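Giving up the car, nine months on

22 September 2024

I sold the car in January. It was due a new clutch and the garage wanted £716, more than I would have got for it in part exchange. I had been meaning to try without one for a while, so I let it go to the first person who rang and put the money in a separate account.

The bus to work is the number 11. It takes 40 minutes when the road past the retail park is clear and a good deal longer when it isn't. By car it was half that. I thought the extra time would bother me more than it has. I read on the way in and mostly look out of the window on the way home.

Shopping was the hard part at first. I used to do one big shop a fortnight and fill the boot. Now I carry what I can in a rucksack, two or three times a week, and I have stopped buying anything in large bottles. Potatoes are the worst. I get milk from the corner shop and pay over the odds for it.

Work has been fine about it. I asked to start half an hour later and they agreed the same day. The bench is where I left it and I stay on a bit in the evening to make up the time. 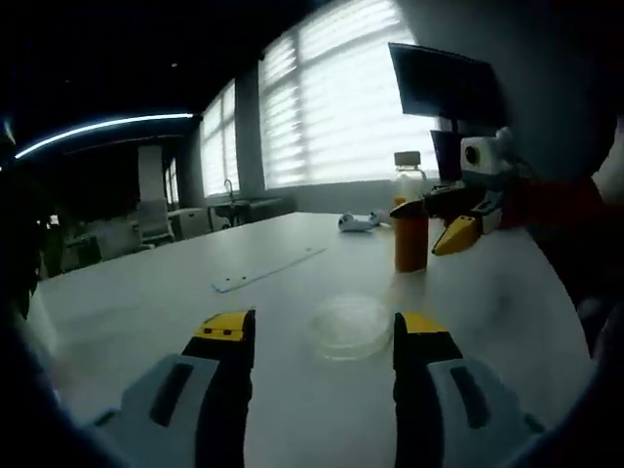 Petri dish on the bench at work.

The one thing I haven't solved is getting to the coast. There used to be a Sunday coach run by Quezada but it stopped before I needed it, and the train means two changes and a long wait at the second. I hired a car for a weekend in the summer instead. It was dear, but still less than I was paying in insurance every couple of months.

I have also walked a lot more. I wore through the soles of one pair of shoes by May and have nearly finished off the next. My knees complained for the first few weeks – the hill up from the bus stop is steeper than it looks from a driving seat – and then they stopped.

I haven't decided about the winter. The last bus home on a Saturday goes far too early, and standing at that stop in sleet is no fun at all. If I do buy another car it will be something small and old. For now the money is still in the account, less the car hire and the shoes.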